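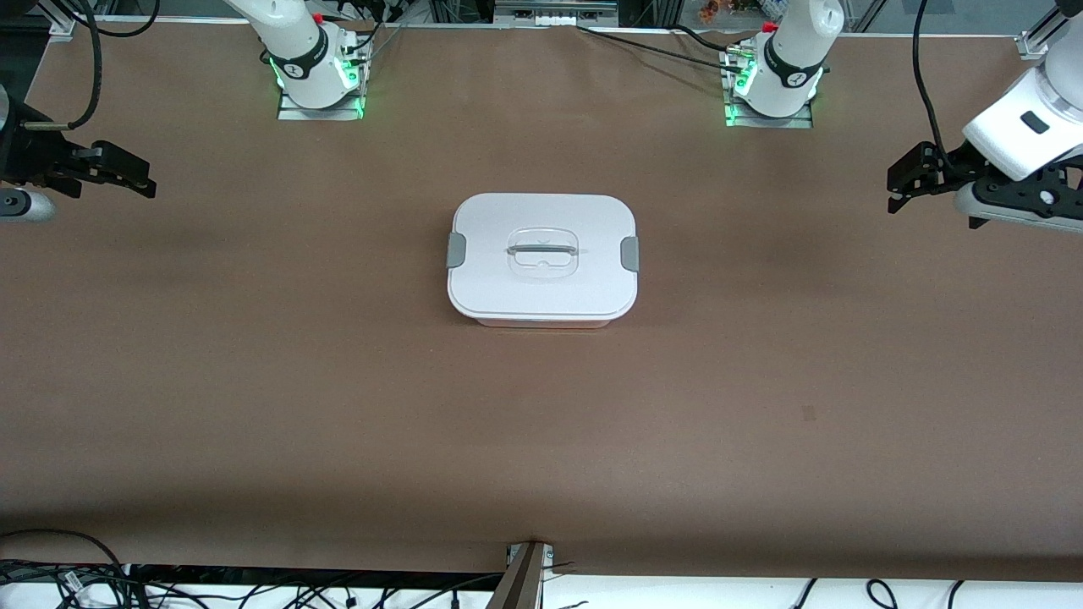
The lidded box on the bench, with both arms parked at the sides.

I spent most of the week on the container task. The arms have to undo the two gray clips, one on each short side, lift the lid by the clear handle and set it down on the table. A person does it in a few seconds. Getting enough good examples for the model takes a lot longer.

We want 500 demonstrations for this one and we have 400. Dörte Petersen did the first batch and I took over on Tuesday. A good run takes me roughly 30 seconds. The bad ones take longer, and they are nearly always bad at the clips. If one finger comes in too low it pushes the whole box sideways and the other arm has to chase it.

For a while I was throwing those runs out. Vesna Hodžić asked me to keep any where I recovered and finished, and to tag them so we can train with and without them. The ones where I gave up go in a separate folder.

The other thing I changed is the starting position. Dörte's early runs nearly all begin with the box in the middle, square to the table. The model we trained on those did fine in the middle and reached for the wrong spot when I turned the box a little. Now I move it before every run and put the arms back out to the sides before I start recording.

Still to do: the last hundred, then closing the lid, which I expect to be harder. Both clips have to line up before either one will snap down. I also need to write up the tags for the people at Lirkham, who are using a different set of names for the same things.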